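Week 6: Learning from hand-held gripper demonstrations
Notes by Wanpen Boonyarit

Last week we finished teleoperation and ended with its big cost: time. This week is my favorite part of the course, because we get to take the robot arm out of the loop while we collect data! A person holds the same kind of gripper the robot will use, does the task directly, and we train a policy on what the gripper camera saw and how the gripper moved.

Our running task is Dranetti, the tea box task set up by Ekkachai Duangkaew. Open the lid, pick a requested packet, place it on the table, close the lid. It sounds small, but it packs in a hinge, a glass panel that cameras can see through, narrow compartments and soft packets that bend when squeezed.
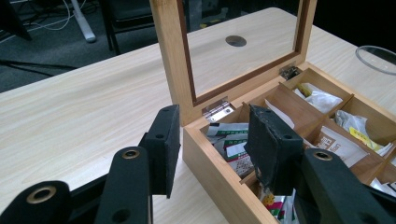

Why record the gripper's motion relative to its own recent pose, when we could use fixed table coordinates?

Relative motion survives a change of place. If the policy learns "move forward a little and close," it can still do that when the box has shifted or the table is a different height. Fixed coordinates tie every demonstration to one setup, and you would have to calibrate again each time something moved. The price is drift: small errors add up over a long task, so the policy has to keep correcting itself from the camera.

The training set has 562 demonstrations, recorded by Pongsak Klinhom and Aranka Rácz. Each one is stored as camera video, a gripper pose track and finger width over time. Before training we line up the streams in time (please read the Grirnlow notes on latency, it matters more than you'd guess) and throw out any episode where tracking was lost.

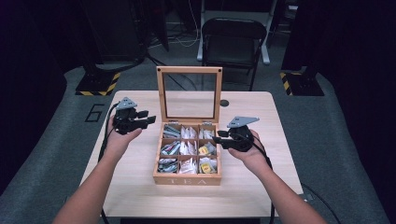
With two grippers we also need the pose of one relative to the other. Opening a lid while the other hand waits is forgiving. Holding the lid and reaching under it at the same moment is much less so, and this is where the early policies fell apart. Adding the relative pose between grippers as an input gave us the biggest single jump of the whole project:

Without inter-gripper pose: 41 of 100 trials
With inter-gripper pose: 73 of 100 trials

I love this result, since the fix is a few extra numbers per time step. Do keep in mind that both rows come from one robot and one box. Trinidad Riquelme is repeating the test on the Hivov arms in April, and I'll post her numbers whichever way they go.

Most of the remaining failures were double picks, where two packets came out together. Think about what the wrist camera can see once the fingers are closed, and bring one idea for detecting this to Saturday's lab.

Reading: Srisuk handout, sections 2 and 3.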